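Desk Drawers, Trays and the Pens That Live in Them

Filed under: Small Spaces, Paper and Desk

The average desk drawer is a retirement home for pens. They went in with a little ink and some ambition, and now they roll to the back every time you pull the handle. I emptied mine one evening and found 61 of them, plus a key to a bike lock I last owned in Gornport.

Start with the scribble test. Take an old envelope and give each pen two tries. If it skips both times, it goes. You will want to give the nice one from the hotel a third chance. Don't. Of my 61, only 36 could still write, and four of those wrote in a brown I can't imagine needing.

Next, find a tray. You don't need the bamboo one with the matching stapler. A plastic one with raised sides does fine, and if it has a divider, so much the better. Measure the inside of the drawer first, with the drawer pulled all the way out, and take off half an inch for the lip you always forget. I forgot the lip. I now own a very handsome tray that lives on top of the desk.

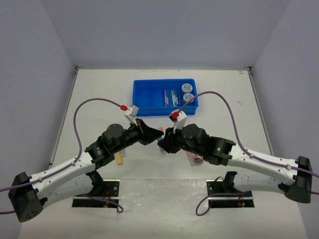
Pens behave best when they lie lengthwise, front to back, so you can grab one without raking through the rest. Sort them by color or by type, whichever argument you'd like to have with your household. Small groups work better than one big heap: reds and pinks together, say, with the greens and whites next door, as in the blue tray. Anything round gets its own side of a partition, like the two containers with speckled lids, or it will wander over and flatten your sorting by Tuesday.

Leave one section empty. I mean it. A tray filled to the rim on day one has no room for the pen you will bring home from the bank, and that pen is coming.

A few odds and ends:

Ink on plastic usually gives up if you dab it with rubbing alcohol on a cotton ball. Try a corner first.

If the tray slides, put a scrap of rubber shelf liner under it. Saveo sells it by the roll, and one roll will outlast the desk.

Gel pens with caps go cap down. Clicky ones can do as they please.

Do the scribble test again in September, when the school supplies come in and everything you've achieved is undone.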